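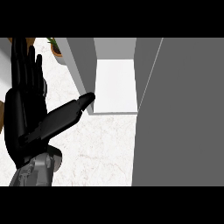

How a Robot Hand Practices Inside a Computer

A robot hand has many joints. Each joint needs its own command, and the commands must arrive in the right order. Working out good commands takes a lot of practice. At the Clevum lab, most of that practice happens in a simulation.

What is a simulation?
A simulation is a world made of numbers. The computer stores the shape of every wall, floor and plant pot. It also stores the shape of the robot. A set of rules says how things move, fall and bump into each other. The computer then draws the result so that people can look at it.

Why not use the real hand?
Real hands wear out. A bad command can bend a finger or break a motor. In a simulation, a crash costs nothing, and the computer can start again at once. It can also run many copies of the same world side by side.

What did the team test?
The project is named Vudisano. The team wanted to know if a hand would learn better in one room or in many rooms. They trained 2 computer programs. Each program got 1000 practice tries at moving the hand to a target without touching a wall.

Program A always practiced in the same room.
Program B got a different room on each try. The walls, the floor and the furniture changed.

What happened?
Both programs were then tested in rooms they had never met. Each had 600 test tries. Program B reached the target more often. Program A did well only when the new room was close to the one it knew. It had learned that one room by heart, and researchers call this overfitting.

What is still unknown?
A simulated floor is simpler than a real floor. Real light changes, and real joints have friction that is hard to copy. The difference is called the reality gap. The next test will use a real hand at the Brorkside workshop in January.

Words to know
Joint: a place where a robot part can bend or turn.
Command: a number that tells a motor what to do.
Friction: the force that slows things when they rub together.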